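Dois braços, uma esteira e uma prateleira de refrigerante: minha montagem na oficina compartilhada

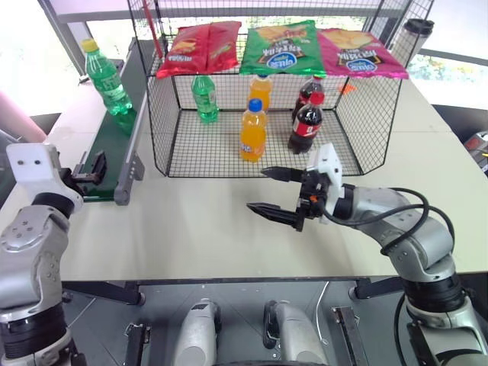

A bancada hoje: esteira à esquerda, prateleira no meio, os dois braços presos na borda da mesa.

**torno_frouxo**
1 de março de 2018

Pessoal, depois de muito tempo só lendo o fórum, resolvi abrir um tópico, porque estou feliz demais com esse negócio!

O projeto se chama Prolard (nome sorteado no grupo da oficina, não me perguntem). A ideia é uma lojinha em miniatura: a garrafa chega pela esteira, o braço esquerdo pega e entrega para o direito, e o direito coloca na prateleira de arame. Os salgadinhos ficam em cima, deitados, e as garrafas embaixo, de pé. Depois quero fazer o contrário, a pessoa pede e o braço entrega.

Os braços vieram de um kit da Wurier, comprado em 2 parcelas que ainda doem. A esteira é da Reverar, a mais estreita que achei, e uma garrafa passa nela com pouca folga. A garra direita é paralela, com os dedos em ponta. Os cabos ainda estão por fora do antebraço, eu sei, eu sei, já vou chegar lá.

O que funciona: o braço direito pega garrafa da fileira da frente e devolve no lugar. Na última noite de teste fiz 13 ciclos seguidos sem derrubar nada e saí pulando pela oficina.

O que não funciona: a fileira de trás. Quando tem garrafa atrás de garrafa, como as de cola e as de laranja aí na foto, o braço precisa entrar por baixo dos pacotes e eu fico sem altura. Alguém já passou por isso?

**parafuso_espanado**

Que coisa linda!! Fiquei um tempão olhando a foto. Parabéns mesmo, dois braços na mesma mesa é outro patamar, eu apanho com um só.

Sobre a fileira de trás: o teu problema é a prateleira. Tira os salgadinhos de cima, deixa a parte superior livre e pega por cima, pela tampa. Resolve em uma tarde.

**graxa_e_cafe**

Discordo do colega. Pegar pela tampa com dedo em ponta é pedir para girar a garrafa no ar. Já perdi meio litro de guaraná dentro de uma fonte chaveada fazendo isso. Eu manteria a pegada lateral, na altura do rótulo, e mudaria a ordem: primeiro sai a da frente, estaciona na mesa, depois sai a de trás. É lento, mas é como a gente faz na geladeira de casa.

**parafuso_espanado**

Lento demais. Se o cliente pede a de trás, vai esperar duas retiradas e mais uma devolução?

**graxa_e_cafe**

Que cliente, homem? É uma bancada de oficina, hahaha. E se as duas são iguais, entrega a da frente e pronto!

**torno_frouxo**

Hahaha, justo. Mas eu queria muito a pegada de trás pelo desafio. Pela tampa eu cheguei a tentar, e a garrafa balança feito sino. Com pacote em cima nem dá para pensar nisso, e eu não abro mão dos pacotes, porque a etapa seguinte é pegar salgadinho (estou ansioso por essa parte, pacote amassa, escorrega, cada um sai de um jeito!).

**mdf_18mm**

Cheguei agora e já quero fazer uma igual! Perguntas de quem está começando:

1. Os braços estão parafusados no tampo ou só presos com grampo?
2. A janela atrás da mesa não atrapalha? Parece bem claro aí.
3. O copo térmico branco atrás da prateleira faz parte do cenário?

**torno_frouxo**

1. Só preso na borda da frente. A mesa é da oficina e eu tenho que devolver do jeito que peguei. Reaperto antes de cada sessão.
2. Atrapalha bastante! De manhã a câmera se perde com o reflexo no plástico, principalmente nas garrafas verdes. No fim da tarde vai que é uma beleza. Vou comprar uma cortina.
3. O copo é meu café, mas agora que você falou, dava um ótimo obstáculo.

**bobina_queimada**

Sobre o reflexo, eu não gastaria com cortina ainda. Grava umas posições em horários diferentes e usa tudo junto no treino. Quantos exemplos você tem?

**torno_frouxo**

1044 gravações até agora, somando as que deram errado. Quase tudo à tarde, então você deve ter razão...

**bobina_queimada**

Pronto, está aí. Faz manhã também, e deixa os erros marcados separado. E guarda as configurações de câmera junto! Eu não guardei e refiz um mês de trabalho.

**graxa_e_cafe**

Nisso eu discordo um pouquinho: cortina é barata e tempo de oficina não é. Bota a cortina, faz funcionar, depois tira e vê o que quebra. Motivação também conta, ainda mais em projeto de fim de semana.

**parafuso_espanado**

Voltando à altura: e se você subir a parte de cima da prateleira com uns calços? A Yip tem uns espaçadores de alumínio que encaixam em arame, uso na minha estufa de filamento. Com 2 dedos a mais de vão o punho talvez entre. E assim os pacotes continuam no lugar deles, retiro o que disse antes.

**torno_frouxo**

Ó, dessa eu gostei! Hoje o que bate é a caixinha branca do punho, os dedos sozinhos passam. Vou medir e imprimo uns calços de teste antes de comprar. Se der certo, em abril levo para a mostra da oficina e posto vídeo aqui.

**mdf_18mm**

Posta o vídeo dando errado também, por favor! Aprendo mais com esses.

**graxa_e_cafe**

E prende esses cabos do antebraço antes do vídeo. Uma volta solta dessas engancha no arame e leva a prateleira inteira, com refrigerante e tudo.

**torno_frouxo**

Prometido. Já separei a espiral organizadora, passo nos dois braços no sábado e volto com a medida do vão.

Tópicos relacionados
Esteira Reverar patinando com garrafa cheia
Kit Wurier: onde achar parafuso de reposição da junta do punho
Garra paralela para pacote de salgadinho, alguém conseguiu?
Dedos em ponta ou dedos chatos para garrafa PET
Como prender braço em mesa emprestada sem furar o tampo
Mostra de projetos da oficina: lista de quem vai levar o quê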